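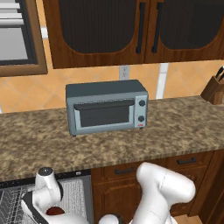 Mimunis 四月要在 Skedthorpe 连演两晚，我从早上看到消息到现在还没坐稳！第一晚完整演《Pindale》整张专辑，第二晚曲目不公布，说是“想到哪儿弹到哪儿”。我入坑就是因为《Pindale》，高中时候同桌借我的碟，听完 B 面那首长的器乐我整个人都是懵的。最近为了四月那两晚又开始练里面的吉他部分，自己焊了个失真盒子，面板布局照着烤箱来的：两个深色圆旋钮一上一下，下面那个旋钮底下一颗小红灯，上面管增益，下面管音色，灯亮了就是开着。弹出来跟 Leif Lykkegaard 的音色当然还差得远，但是开头那段拖着尾巴的嗡嗡声已经有点意思了，邻居估计不这么想。开个楼聊聊：你们希望第二晚听到什么？有没有人一起去？
楼主：夜航吉他手
发表于 2020年1月14日

2楼 北岸听雨
沙发！！我中午吃饭刷到的，筷子都放下了。《Pindale》全专现场啊，他们上次完整演这张我还在念初中，根本没赶上。第二晚求《盐田》，求《旧信号塔》，求所有没进过专辑的B面！
楼主那个盒子有电路图吗，想抄作业。

3楼 鼓棒断了三根
先泼点凉水。全专演出我看过别的乐队几次，最大的问题是节奏。专辑的顺序是给人在家里听的，前面几首炸完，中间连着三首慢歌，台下就开始有人去买水了。《Pindale》中段恰恰就是这样，《灰堤》后面接那首器乐，再接《给埃斯特》，录音里非常美，现场怎么撑住我很好奇。
我更期待第二晚，没有包袱，Kiprono Owino 这种主唱越放松越好听。

4楼 夜航吉他手（楼主）
回3楼：中段那几首才是我买票的理由啊！！《灰堤》最后一个和弦一直不断，直接滑进器乐曲，这个衔接平时单曲拆开演的时候从来听不到，拆开就没了。去买水的人让他去买，正好我往前挪两排（笑）
回2楼：电路图是手画的，字很丑，晚上拍了发你私信。旋钮别买便宜的，我第一对拧起来沙沙响。

5楼 Wanyama老乐迷
我是从 Wanyama 时期跟过来的，说一句可能招骂的话：Owino 在 Wanyama 的时候唱得比现在好。那时候嗓子里有股粗劲儿，Mimunis 后来太讲究了，什么都修得干干净净。所以第二晚我就一个愿望，唱哪怕一首 Wanyama 的老歌。Lykkegaard 来弹 Wanyama 的歌会是什么样，我想了好多年。

6楼 北岸听雨
5楼这个我不同意哎。Wanyama 那两张我也喜欢，可是那会儿他高音基本是喊上去的，现场录音里后半场经常能听出来累了。现在他会收着唱，《给埃斯特》第二段主歌几乎贴着话筒说话，那个分寸早年绝对没有。喜欢粗一点的嗓子是口味，说“唱得更好”就有点过了吧。

7楼 Wanyama老乐迷
行，那我改成“唱得更合我口味”。但喊上去的高音我也爱听，你管不着我，哈哈。

8楼 低频患者
没人聊贝斯吗？？Esther Rweyemamu 的贝斯才是《Pindale》的地基好不好！戴好一点的耳机单听《旧信号塔》，她全曲几乎没有一个小节是重复的，每次绕回来都换一点点，你要听好几遍才发觉。我学这首学了一整个冬天，到现在副歌前面那个下行还是会磕巴。
另外场地的事说一下，Skedthorpe 那个厅满座2865人，比他们平时巡演的场子大不少。厅大低频容易糊，我上回在那儿看别的演出，站在后面只觉得地板在抖，旋律线一点听不清。建议买中间靠前，别贪便宜买二层最后面。

9楼 鼓棒断了三根
8楼说的低频问题我可以作证，不过那场调音也确实不怎么样，不全怪厅。我坐二层侧面那次就挺清楚，鼓的军鼓一下是一下，还能看见鼓手的脚。喜欢看手脚的朋友可以考虑侧面。

10楼 路过的柠檬茶
新人弱弱问一句，只听过他们最火的那首《晚班渡轮》，直接去第一晚会不会听不懂？朋友想拉我去，票也不算便宜……

11楼 夜航吉他手（楼主）
完全不会！欢迎欢迎！《Pindale》全长不到一个钟头，离四月还早，洗碗的时候放着就行，放几遍就熟了。建议先别跳着听，从头放到尾，尤其《灰堤》那里千万别切歌。《晚班渡轮》不在这张里，他们一般放在返场，我觉得第一晚大概率也会演，不敢打包票。

12楼 低频患者
给新人加一条：先听专辑录音室版，再听那张现场，别反过来。现场那张速度普遍快，先听了它再回去会觉得录音室版拖。

13楼 北岸听雨
咦我刚好相反，我就是先听的现场，后来听录音室版反而发现了一堆小声音，《盐田》左声道有人轻轻敲杯子似的，现场里全被盖住了。所以柠檬茶你随便听，怎么听都不亏～

14楼 鞋带先生
有人知道嘉宾吗？看到外面在传 Edileuza Assunção 会上来唱《给埃斯特》的和声，录音里那轨就是她。要是真的我两晚全买。

15楼 鼓棒断了三根
传了好几年了，每次巡演都传。海报上没写，我就当没有。当没有的话，她真上来我能高兴得跳起来，不亏。

16楼 鞋带先生
你这心态我学不来，我已经开始幻想两个人面对面唱最后那句了。

17楼 Wanyama老乐迷
说到嘉宾，Faraji Magesa 要是能回来打一首就圆满了。Wanyama 那会儿他的鼓总是比拍子晚那么一丁点，听着像在往后靠，现在的鼓手准是准，就是太准。

18楼 鼓棒断了三根
作为打鼓的必须出来说话：往后靠是很难，但是《Pindale》的编曲那么密，贝斯又一直在动，鼓再往后靠就散架了。现在这位是给 Esther 让路呢，你专门盯着底鼓听一遍《旧信号塔》，全踩在贝斯的换音上，舒服死了。
不过 Magesa 来打一首老歌，这个我举双手赞成。

19楼 低频患者
18楼懂贝斯，好人。

20楼 夜航吉他手（楼主）
看你们吵我太开心了，平时身边一个能聊 Mimunis 的都没有！我把第二晚大家点的歌先记一下：《盐田》《旧信号塔》（第一晚反正有，想听两遍的举手）、随便哪首 Wanyama 老歌，还有我自己想听的《无风带》，那首只在一张拼盘里出现过，吉他从头到尾只有一个动机，反复叠，叠到最后像一堵墙。我那个盒子就是为了这首焊的，增益拧到底勉强能叠出半堵。
票我打算两晚都买，中间靠前。我这边已经有5个人说要一起去了，想拼车的私信我出发的城市，后备箱要放琴，路上谁想弹都行。

21楼 路过的柠檬茶
听完第一遍回来报到！《灰堤》接器乐那里我起鸡皮疙瘩了，本来在叠衣服，叠到一半坐在床边听完的。跟朋友说好了，去第一晚！楼主车上还有位置吗？

22楼 夜航吉他手（楼主）
有！！私信你了。

23楼 北岸听雨
楼主电路图收到，字真的很丑，但是看得懂。那颗红灯前面的电阻写的是几，是1还是7？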